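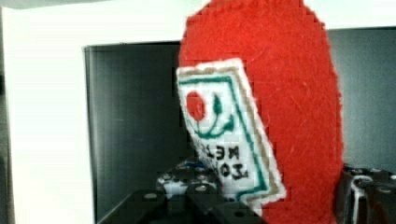 Stock the felt first and the canvas will follow, was the advice passed on by one Jundness customer when the craft supplier asked what it should carry for soft toy food. The shop has taken the suggestion up, and from Sunday its Talebi branch will sell the materials for felt bottles, jars and tins together on one bay.

Until now the red and green felts were kept upstairs with the dressmaking fabrics, while plastic canvas was sold with the tapestry wools near the till. Customers making a ketchup bottle with a stitched label had to visit both floors, and staff reported that sheets of canvas were often bought in the wrong gauge for the size of the toy.

The new bay holds 58 shades of felt, sold by the sheet or cut from the roll. White canvas is stocked in two gauges. The coarser one suits a plain motif such as a tomato with a stem and a leaf. Lettering of more than one line generally needs the finer gauge, or a larger label, if the words are to be read at arm's length.

Jundness has also printed a leaflet on fixing a flat label to a rounded body. It recommends working the border first, then the motif, and filling in the background last. The finished patch is pinned to the toy before stuffing and sewn down through the border stitches with a doubled thread. Glue is not advised on toys for small children – it stiffens the felt and can let go at the corners.

Patterns come from Tramoso, whose pantry series runs to 45 designs. Each gives a body template, a label chart and a thread list. The bottles are made in 4 panels, with the seams closed by blanket stitch or by machine. Stuffing is sold separately in bags.

A making afternoon will be held at the Nakatico hall in February, beginning at two o'clock. Materials are included in the ticket price, and visitors should bring their own scissors. Tickets are on sale at the Talebi branch only.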